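Home Shop Fermenters Kegs & taps Ingredients Advice Basket

The Undier fermenter, £346

29 July 2021, by the Londosura brew shop

I've had an Undier on the go at home since December and I've got into the habit of telling everybody who comes in about it, so I may as well write it all down and save my voice. It's a stainless steel conical fermenter from Grewal, made for people who brew beer in the kitchen or garage and are fed up with scratched plastic buckets. I was one of those people for years. I loved my buckets! But plastic scratches, scratches hold muck, and sooner or later you pour away a batch of perfectly good bitter that has turned to vinegar, and you sulk.

The Undier is a tall steel vessel with a cone at the bottom, standing on welded legs. The yeast and hop bits settle into the cone as the beer ferments, and there's a dump valve right at the point so you can let the sludge out without moving the beer anywhere else. Higher up the cone there's a second valve with a turning arm inside, and that's the one you draw the clear beer from. You twist the arm up or down until it's sitting just over the sludge. It takes a bit of practice and the first time I had it set too low and got a glassful of something like brown porridge, but you soon get the feel.

It holds a normal home batch with decent room on top for the froth. I've had a very lively wheat beer in there and only lost a little through the blow-off tube (which comes in the box, and which you should fit for anything with wheat in it).

The lid is held down by a clamp band with a rubber seal under it. I like this a lot more than the press-on lids. You can hear when a press-on lid has gone wrong, or rather you can't hear anything, no bubbling at all, and you spend three days thinking your yeast is dead when the gas is just creeping out of the side. With the clamp done up properly the airlock starts going and keeps going.
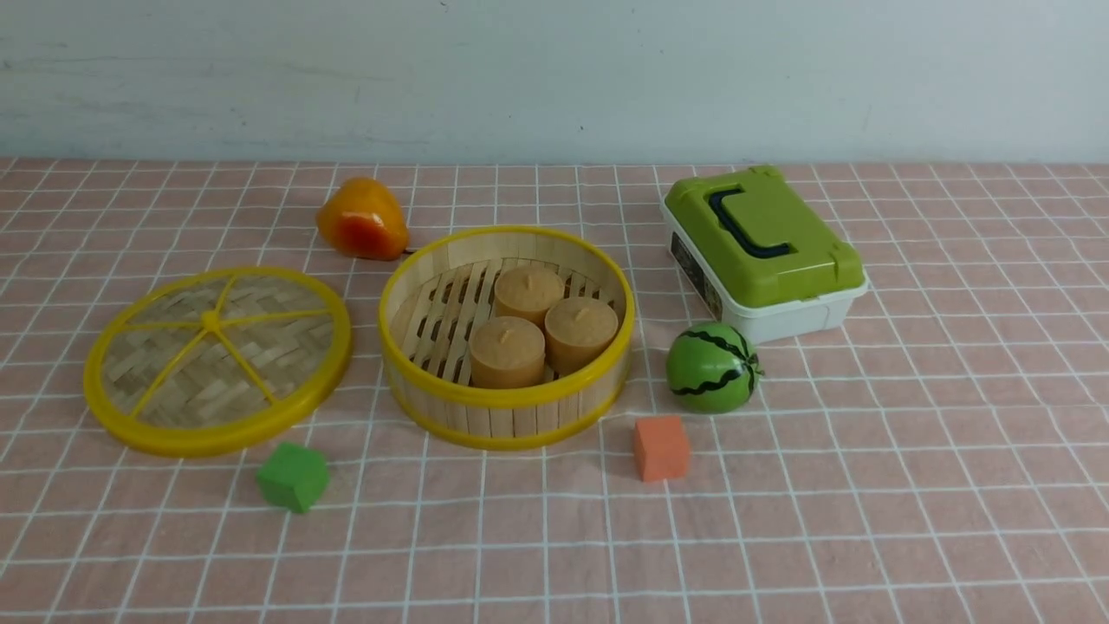 Zuzana Zeman wrote in after ordering hers: I do love it, but please warn people that the seal holds on to smells. I did a ginger beer first and my next pale ale had ginger in it, even after a good soak. I bought a spare seal and now I keep one for beer and one for anything daft.

She's quite right and I've pinched her idea. We keep spare seals behind the counter, so just add a note to your order if you'd like one put in with it. The steel itself doesn't hang on to anything, I've gone from a smoky porter straight to a light summer ale with no trouble.

Now, cleaning. I was dreading it and it's fine. Everything comes apart by hand apart from the two valves, which want a spanner the first time and then only a good grip after that. I fill it with warm water and brewing cleaner, leave it while I have my tea, open the bottom valve over a bucket and let the lot run through. Then I take the valves off and do them in the sink with a bottle brush. Please do take the valves off. It's tempting to give them a quick flush and call it done, but the inside of a ball valve is just the sort of place where old beer likes to hide. No bleach, ever, on stainless — it pits the surface and Grewal won't replace it if you've done that.

The thermometer pocket is a small tube welded into the side, closed at the inner end, and you slide your probe in from outside. It reads the middle of the beer properly, unlike the stick-on strips. There's no thermometer in the box, which I think is a bit mean at this price, but if you've already got a temperature controller its probe will most likely fit. Bring it in and try it on the shop one if you're not sure.

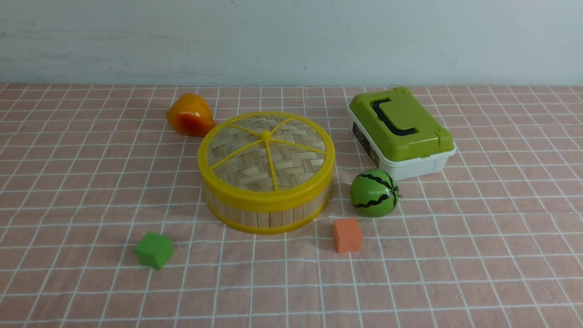

Cooling is the bit I get asked about most at this time of year. The Undier on its own does nothing to keep your beer cool, it's a steel pot on legs. You can stand it in an old larder fridge with the shelves out, if the fridge is tall enough (measure it first, and measure with the airlock on, I say this from experience). The other way is the Goltau jacket, sold separately, a padded coat that zips round the vessel with pockets for ice bottles. I swap my bottles morning and night in hot weather and it keeps an ale yeast happy. I wouldn't try a lager that way. Lager wants a fridge, and a patient person standing next to it.

A few people have asked if you can serve straight from it under pressure. No, you can't. The lid isn't made for pressure and the clamp isn't either, so don't be tempted to hook up your gas. Let it finish, then bottle it or rack it to a keg. I run a length of tubing from the upper valve down to the bottom of the keg, open it slowly, and go and find something else to do. No lifting and no siphon, and my back is very grateful!

Things I'm less keen on. The legs are a touch short, and you can't get a full-size bucket under the dump valve unless you stand the whole thing on blocks or a sturdy bench. Mine lives on an old workbench, and I fill it there too, as it's no fun at all to shift once it's full. The instructions are a folded sheet with tiny drawings, and they've got the order of the washers back to front on the upper valve. Rubber goes on the inside, steel on the outside. If yours drips, that's the first thing to check.

Do a water test before you put beer in it, by the way. Fill it, leave it overnight on some newspaper and look for damp patches in the morning. I found a slow drip on mine, nipped the nut up a quarter turn and it hasn't leaked since.
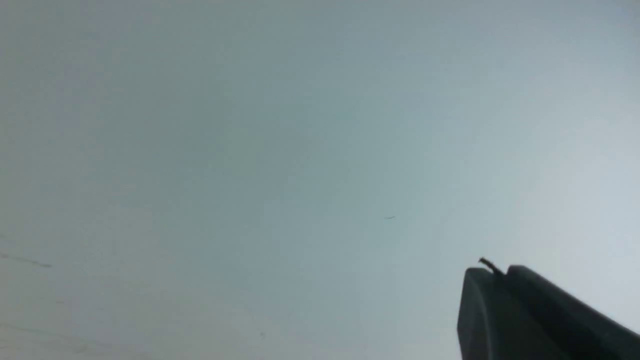

In the box you get the vessel with its legs, the lid and clamp, both valves, the turning arm, the airlock and bung, and the blow-off tube. Grewal cover the welds for two years. The seals and valves aren't covered, being things that wear out, though we'd always sort you out if one arrived faulty.

We send it out by courier in one large carton, and you can collect from the shop if you'd like to save the carriage. Keep the carton until you've done your water test, please, as we can't take one back without it. If we're showing out of stock, ring us, I'm very slow at updating the page and there may well be one in the back.

We use cookies to remember what's in your basket and to see which pages people read. Carry on browsing if you're happy with that, or change your settings at any time.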